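Guía de puesta en marcha Tasum
Sección 6. Ensayo en simulador y traspaso de tareas al operario

6.1 Objeto
Esta sección regula la recogida y el ordenado de puestos de oficina con el manipulador de dos brazos Tasum. Se aplica al personal de Prumedero que pasa de ordenar las mesas a mano a supervisar la unidad. El ensayo se completa en el simulador Sarier antes de habilitar el equipo en planta.

6.2 Preparación
1. Inicie sesión con perfil de supervisor y cargue la escena de oficina.
2. Abra la vista de pinza y compruebe que la mordaza está abierta.

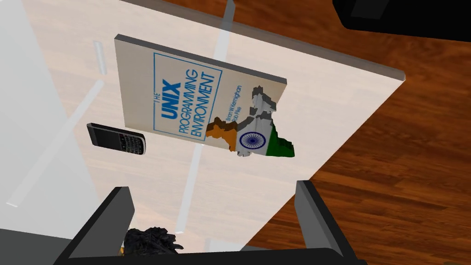

3. Asigne un orden de recogida. El sistema no decide qué se retira primero; esa decisión corresponde al operario. Los objetos apilados se tratan siempre de arriba abajo: el mapa en relieve de la India se retira antes que el libro sobre el que descansa. El teléfono, separado de ambos, admite cualquier turno.

PRECAUCIÓN: no valide una secuencia con objetos solapados sin revisarla en la vista de pinza.

4. Eleve la pinza y oriéntela fuera de la mesa. Confirme que ambos dedos siguen separados y anote la lectura de apertura en el parte.

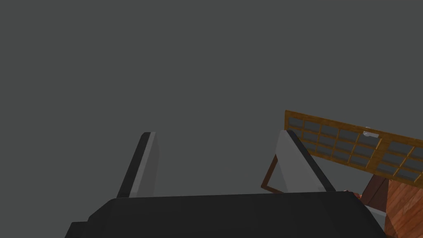
5. Cambie a la vista general y revise el espacio libre en torno a los dos brazos. Si aparece el aviso 537, reduzca la velocidad al 80 % y repita el paso 4.

6.3 Cambios en el puesto de trabajo
El operario deja de manipular objetos de forma continua y asume tres funciones: definir el orden, autorizar cada ciclo y resolver las paradas.

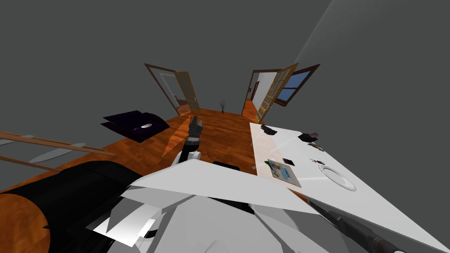

La autorización es individual y no se delega en otro turno. El tiempo de supervisión computa como tiempo de trabajo efectivo - también durante las paradas - y se registra en el parte diario.

NOTA: tras 2.000 ciclos, repita el ensayo completo. Los partes del formato Nechyporuk dejaron de admitirse en julio.

Revisión del documento: 23 de agosto de 2021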